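드럼세탁기 고무패킹 청소, 다들 얼마나 자주 하세요?
생활/살림 게시판 > 세탁·건조
글쓴이: 물빨래조아
2020년 3월 24일

요즘 집에 있는 시간이 길어져서 드디어 세탁기 앞에 쪼그려 앉았습니다. 이사 오면서 들인 드럼인데 통살균만 가끔 돌리고 패킹은 한 번도 제대로 안 닦았거든요. 유튜브 보고 구연산이랑 극세사 걸레 준비해서 시작했는데 와... 이거 왜 이렇게 재밌죠? 패킹 주름 뒤집어서 닦을 때마다 회색 때가 묻어 나오는데 멈출 수가 없었어요ㅋㅋ

제가 한 순서는 이렇습니다. 미지근한 물에 구연산 풀고, 걸레 적셔서 패킹 안쪽에 30분 끼워 두고, 칫솔로 살살 문지르고, 마른 수건으로 물기 제거. 그다음 문 유리 안쪽 닦고 통 안은 빈 통으로 삶음 코스 한 번 돌렸습니다. 통 안쪽에 볼록 올라온 날개 같은 부분 옆도 손으로 한 번씩 훑어 줬고요.
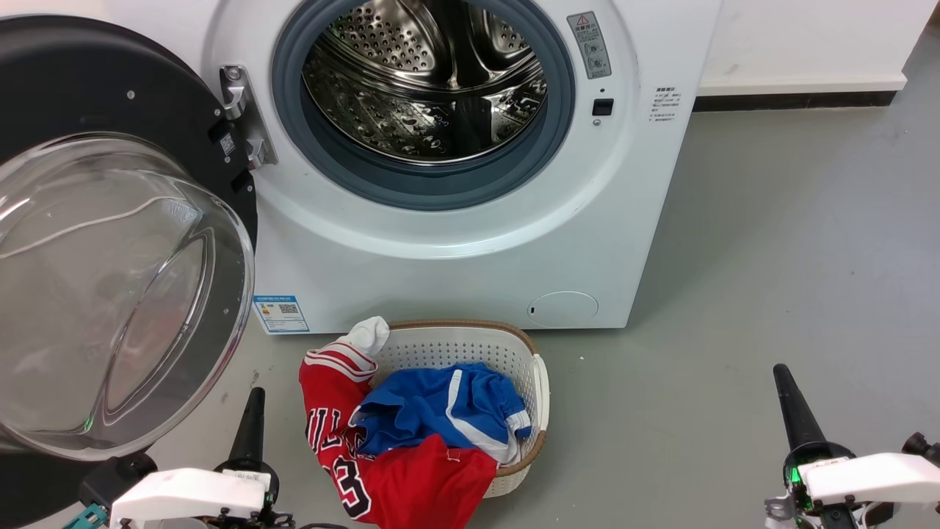 문 활짝 열어 놓은 우리 집 드럼. 바구니에 걸친 빨간 23번 유니폼은 이번 빨래의 주인공입니다.

궁금한 건 두 가지예요. 패킹 청소 주기를 어느 정도로 잡으시는지, 그리고 농구 유니폼처럼 글자 붙은 옷을 드럼에 그냥 돌려도 되는지요. 여태 손빨래만 했는데 이제 슬슬 귀찮아서요. 고수님들 부탁드려요!

댓글 11

감자전분
통 안쪽이 번쩍번쩍하네요!! 저도 자극받아서 오늘 합니다. 저는 한 달에 한 번 하는데 여름에는 두 배로 해요. 7월쯤 되면 냄새가 확 올라오더라고요.

virkositz애용자
패킹은 세탁 끝날 때마다 마른 걸레로 한 바퀴 닦는 게 제일 좋아요. 저는 세탁기 옆에 걸레를 아예 걸어 놨습니다. 날 잡아서 하는 청소는 분기에 한 번이면 충분하고요. 걸레는 Virkositz 극세사 쓰는데 주름 사이에 잘 들어가요.

 ㄴ 물빨래조아 (글쓴이)
 매번이요? 존경합니다... 걸레 걸어 두는 건 바로 따라 할게요.

세탁실지박령
구연산은 저는 말리고 싶네요. 산성이라 고무에 오래 닿으면 좋을 게 없어요. 30분씩 끼워 두는 걸 매달 반복하면 패킹이 뻣뻣해집니다. 중성세제 푼 물이면 웬만한 건 다 닦여요.

 ㄴ 감자전분
 농도 나름 아닌가요? 저는 물 1000ml에 한 숟갈 넣고 5년째 쓰는데 패킹 말랑말랑해요.

 ㄴ 세탁실지박령
 5년이면 잘 쓰신 거네요. 근데 저는 패킹 갈아 본 사람이라 겁이 납니다ㅠ 굳이 하실 거면 맹물로 두세 번은 닦아 내세요.

 ㄴ 물빨래조아 (글쓴이)
 헉 저 맹물로는 한 번밖에 안 닦았는데. 지금 다시 닦고 오겠습니다!

Frida Kjærgaard
농구 유니폼 모으는 사람이라 반가워서 댓글 달아요 :) 뒤집어서, 찬물, 울코스, 탈수는 약하게. 이 네 개만 지키면 드럼에 돌려도 괜찮았어요. 제 옷장에 있는 것들 거의 다 이렇게 빨고 있고 번호도 멀쩡합니다. 대신 건조기는 절대 안 돼요! 열 받으면 글자가 쪼글쪼글해지면서 들떠요. 그리고 빨간색은 첫 세탁 때 꼭 혼자 돌리세요. 흰 티랑 같이 넣었다가 분홍 티 여섯 장 생긴 적 있어요.

 ㄴ 물빨래조아 (글쓴이)
 분홍 티ㅋㅋㅋㅋ 감사합니다, 단독으로 돌릴게요. 세탁망은 쓰시나요?

 ㄴ Frida Kjærgaard
 네, 큰 망에 한 장씩요. 저는 Riis 망 쓰는데 지퍼에 덮개 달린 거면 아무거나 상관없어요.

우리집빨래왕
저는 반대 의견입니다. 글자 붙은 옷은 무조건 손빨래예요. 드럼은 떨어뜨리면서 빠는 방식이라 접힌 자국이 글자에 남습니다. 대야에 찬물 받아서 300원짜리 동전만큼... 아니 그런 동전은 없구나ㅋㅋ 500원짜리만큼 세제 풀고 조물조물 2분이면 끝나는데 그걸 왜 기계에 맡기나요. 아끼는 옷이면 더더욱요.

(댓글 더 보기)

Abrehet Jemal
손빨래파 말씀도 이해가 가는데, 저는 손으로 비틀어 짜다가 번호에 금 간 적이 있어서 기계로 갈아탔어요. 결국 짜는 힘이 문제 같아요. 손빨래하시더라도 수건에 돌돌 말아서 물기만 빼 주세요.

그리고 글쓴이님, 세탁기 오른쪽 아래 동그란 덮개 안쪽 배수필터도 청소하셨나요? 패킹보다 거기가 진짜예요. 저는 처음 열었을 때 머리끈 두 개랑 동전 나왔어요. 수건 넉넉히 깔고 천천히 돌려서 여세요. 물이 꽤 나와요.

 ㄴ 물빨래조아 (글쓴이)
 필터!!! 거긴 생각도 못 했어요. 내일 수건 깔고 도전해 보고 뭐 나왔는지 보고드릴게요. 동전 기대합니다.

 ㄴ 세탁실지박령
 삶음 코스 돌린 직후에는 열지 마세요. 물이 뜨거워요. 좀 식힌 다음에 하시길.

감자전분
방금 저희 집 필터 열었는데 레고 나왔어요. 이 글 너무 유익하다... 바구니 어디 건지도 궁금해요! 테두리가 라탄 느낌이라 예쁘네요. 저는 Reltska에서 산 접이식 쓰는데 자꾸 주저앉아요.

 ㄴ 물빨래조아 (글쓴이)
 레고 축하드려요ㅋㅋ 바구니는 동네 생활용품점에서 산 거라 이름을 모르겠어요. 옆에 구멍이 뚫려 있어서 젖은 수건 넣어 놔도 좀 낫더라고요. 다음에 가면 바닥에 상표 있나 보고 올게요.

우리집빨래왕
그래서 유니폼은 손빨래하시는 거죠?

 ㄴ 물빨래조아 (글쓴이)
 죄송합니다 망에 넣어서 울코스 갑니다... 결과 올릴게요!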